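Pegboard Habits That Finally Stuck

I put up my first pegboard years ago, filled it in one enthusiastic afternoon, and by June half of it was back in a heap on the bench. The board was fine. I'd just hung everything wherever there was room, so putting a screwdriver back meant remembering where I'd squeezed it in, and at the end of an evening I was never going to bother.

So this is a page of the small stuff I do now. Some of it is obvious, some of it took me three moves and a lot of extra holes in the wall to figure out. Take what you like.

Start with the bench, leave the wall alone

Before you hang a single hook, clear the bench top and work on it normally for a couple of weeks. Whatever keeps ending up out is what deserves a spot on the board. For me that was scissors, two screwdrivers, a tape measure and tape, tape, tape. The big pipe wrench I was so proud of? It came out once. It lives in a drawer now and it's perfectly happy there.

I keep a shoebox under the bench for the "maybe" tools while I'm doing this. Anything still in the shoebox at the end goes to the garage shelf.

Leave a gap behind the board

If your board is the kind with holes all the way through, the hooks need somewhere to go at the back. Mine sits on wood strips screwed into the studs, and there's plenty of room for the hook to tip up and drop in. The first time around I screwed the board flat to the wall and then stood there wondering why not one hook would go in. Don't do that! Check how deep your hooks are first, and cut the strips to suit.

Dark boards are worth the trouble, by the way. I painted mine white in the last place and every greasy fingerprint showed. Use a roller with a short nap and go light on the paint, or you'll spend an evening poking the holes open again with a nail (ask me how I know).

Scissors go up high

I like scissors near the top of the board, hung by the handle with the blades down. They're flat, they don't weigh much, and up there they can't get buried under a pile of sandpaper. I also keep more than one pair and I'm strict about which is which. One handle color for paper and string, another for tape and anything sticky. The sticky pair gets wiped down with a rag and a bit of rubbing alcohol when it starts dragging, and the good pair never goes near tape at all.

A cup beats a row of hooks for screwdrivers

This was the biggest improvement of the lot. I had one of those racks with a hole for each screwdriver, and threading the shaft into the right hole was just fiddly enough that I stopped doing it. Now I have a plain round cup hooked onto the board and the screwdrivers get dropped in. Done. Mine came in a Munditix starter set, but I've also used a soup can with two holes punched in the back and a piece of wire, and it held just as well.

Handles up, always, so you can pick by color. If they all have the same handles, put a dot of nail polish on the end of the Phillips ones. Keep the cup to the ones you use every week. Once it's so full that you have to stir it to find anything, you've built yourself a junk drawer that hangs on a wall. 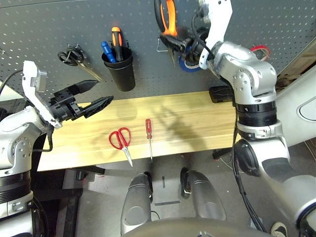 The other thing about cups is where you put them. I like mine toward the middle of the board and low enough that I'm not reaching over whatever I'm working on. Try the spot with your elbow resting on the bench. If you have to stand up to drop a screwdriver in, move the cup down a couple of rows.

Tape wants its own hook

Rolls of tape stacked on a bench roll away, and rolls in a drawer pick up dust along the edges until they tear in little strips. One hook per roll, that's my rule, and I fold over the end of the tape before I hang it. Two rolls on one hook sounds sensible until you want the one at the back, which is always the one you want.

The same goes for cords and anything coiled. Coil it loosely, close it with a twist tie, and hang it off to the side or in a top corner where it won't drape over the tools. I used to hang an extension cord right in the center and had to lift it out of the way like a curtain every time I wanted the pliers.

The front edge of the bench

I'll allow a couple of tools to stay out while a job is going on. Scissors and a screwdriver, usually. But I lay them all facing the same way, and I push them back so nothing pokes out past the front. A long screwdriver hanging over the edge will catch your pocket as you walk by, and mine has hit the floor (and once my foot) often enough that I've learned to check.

If you've got a bare wood top, give it a coat of oil or paste wax. Dried glue pops off with a scraper and you don't have to be precious about it. I sand mine lightly once a year, 120 grit, then wax, then a cup of coffee while it dries.

Hooks that fall out

Oh, this drove me up the wall. You lift a tool off and the hook comes with it. A dab of hot glue where the hook meets the board holds it fine and still peels off when you change your mind. Small zip ties looped through two holes work too, if you can get at the back. I had some locking hooks from Esberg for a while and liked them, but they were a pain to move, and I move things a lot.

The nightly five minutes

I set the kitchen timer for five minutes before I turn the light off. Tools on the board first, then scraps in the bin, then a quick brush of the bench from back to front. If I run out of time I stop, and whatever's left waits for tomorrow. Most nights I'm done before it rings.

And leave some empty space up there! I keep the right side of my board pretty bare, because there's always a new thing. Last month it was a little square I found at a yard sale, and it went straight onto a hook with no reshuffling.

Next up on my list is the paint shelf, where there are at least three cans I can't open and one I'm a little afraid to. If you have a trick for getting a stuck lid off without bending it, please leave it in the comments.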